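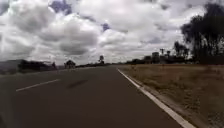 Ticket: Fuel economy figure for Van 9 is too good
Opened: Thu 15 June
Product: Ruvus Fleet, fuel reporting
Customer: Cherkaoui Dairy Supply, Pludley depot
Priority: Low (customer says "medium, if our accountant finds out")
Status: Closed, with one leftover

Original message from customer

We run diesel delivery vans, all the same Motent model, all driven with roughly the same lack of tenderness. According to your monthly report, Van 9 went 1,275 miles and returned 75 miles per gallon. It has a refrigeration unit on the roof and the outline of a garden shed. We would love for this to be true and would buy more of them tomorrow. Please find out what's wrong.

We have already tried refreshing the page.

Support, first reply

Thanks for the report, and for refreshing the page, which saves us asking. Fuel economy in Ruvus Fleet comes from two places. Miles come from the tracker plugged in under the dash. Gallons come from your fuel card import. One of them is fibbing. Could you send us a dashboard odometer reading from the first and last day of the report period? The drivers' walkaround sheets usually have it.

Customer

Sheets found. They were in the van, under a sandwich. Odometer difference matches your figure to within a mile. So the van really did go that far, and the question is what it was drinking.

Support

Good, the tracker is cleared. We checked the import and there is 17 gallons against Van 9 for the whole period, in a single fill. Unless the driver has found a way to run on leftover buttermilk, some fills are missing. Three things to check at your end:

Open Settings, then Fuel Cards, and see which card number is attached to Van 9.
Look at the card itself. It should be the same number, all the way to the end.
Download the statement straight from the card company, before it goes through our import, and see whether the total matches ours for the whole depot.

Customer

Card number matches. Depot total matches to the penny, which annoyed me because I had prepared a speech. So the fuel was bought and you have it. It just isn't on Van 9.

Support

That narrows it down nicely. If the depot total is right, the missing gallons are sitting on another vehicle. Is there a van in your report that looks unusually thirsty?

Customer

Oh. Van 6. It has been doing single figures for months. We had it in the shop for that in October. They replaced an injector and a filter and charged us for both, and when it came back no better they said it was "probably the driver." The driver took this badly and has not waved at the workshop since.

Support

Please pass on our sympathy to the driver of Van 6. We pulled the raw lines for that vehicle. In this report period, nine fills marked Van 6 were paid for with the card that belongs to Van 9. Your pump network asks for a vehicle number on the keypad after the PIN, and whatever gets typed there is sent to us along with the card number. Your account is set to trust the keypad over the card. Somebody has been typing 6.

Customer

I went out and asked. The regular driver of Van 9 has been typing 6 because the number on the visor sleeve is a 6. It is a 6 because the sleeve was put in upside down. I have turned it the right way up. I am told it was like that when he got the van.

I have now looked at a great many spreadsheets about a piece of cardboard.

Support

We've seen worse cardboard. To stop this coming back, we suggest changing how fills are matched:

Settings, Fuel Cards, Match By. Change "Keypad entry" to "Card number."
Leave "Flag mismatch" ticked. You'll get a line in the morning email whenever the keypad and the card disagree.
Save, then log out and back in. The setting takes hold at the next import, overnight.
Underline the 9 on the sleeve. This is not a software feature.

If your drivers swap cards between vans, tell us before you change the setting, as matching by card would then move the problem somewhere new.

Customer

They do not swap cards. They barely swap greetings. Setting changed, sleeve underlined twice. One more thing before you close this.

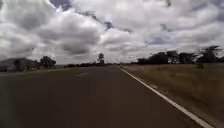

Will changing the match setting also correct the fills that are already in our old reports?

The new setting only applies to fills imported after you save it. Older fills stay where they were put until someone runs a rematch, which you can do yourself under Tools, Rematch Fills, by picking a start date and the vehicles involved. Any report you have already exported as a file will keep the old figures, so export it again afterward.

Customer

Rematch run, back to the start of last year because I was feeling brave. It sat at "almost finished" through my entire lunch and then finished. Van 9 is now the worst van in the depot by a small margin. Van 6 is slightly better than average. The driver of Van 6 has asked for this in writing.

Support

Glad the figures have come back down to earth, and sorry it was at the expense of Van 9. We've attached a corrected summary for both vehicles. You can print it from the Files tab, and it fits on one page if you turn off the logo.

On the progress bar: it counts vehicles and takes no notice of how many fills each one has, so it tends to stall on the last busy one. We've passed that along to the people who look after the bar.

Customer

Summary printed. It's on the break room wall, laminated. Not by me.

You can close this. The workshop invoice for the injector is, I assume, not something you handle.

Support

It is not. Closing.

Internal notes

Root cause: wrong vehicle number typed at pump, account set to match by keypad. No fault found in tracker or import.
Leftover: progress bar on Rematch Fills stalls on the last vehicle. Logged separately, same as the last time we logged it separately.
Suggest the help page on economy figures mention unusually good results too. At present it only covers bad ones.

Contact Ruvus Support | © Ruvus Fleet, all rights reserved | Back to top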